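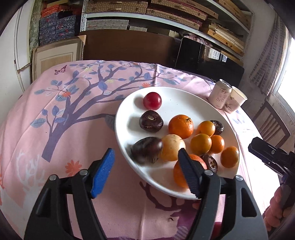

April 20, 2024

Second go with the Hulix hand-held gripper kit, the pair Folov have on offer to small workshops until December. I promised myself I would write this up while it is fresh, so bear with me if it rambles.

Fruit on the round table again, on the big white oval plate. I am very fond of this plate as a test, because the raised rim gets in the way just as a real one would, and the mandarins, the kumquat-sized ones and the water chestnuts all want a different squeeze. The pink cloth stays on too - Todorova's notes ask for a plain surface, but our customers at Saltside have anything but plain tables and I would sooner know now.

Did 31 picks before tea. Dropped 3, all of them water chestnuts, and 2 of those were my own fault for coming in too steep. The ribbed pads are lovely on mandarins, I must say, and much kinder than I expected at this price.

Grumbles so far: my wrist aches after a long run, and the manual is thin on looking after the pivots. Must ask Folov whether spare pads come with the kit or are charged on top.

Next time: same plate, chestnuts only, lower approach. Please leave the jaw settings as they are if you borrow it!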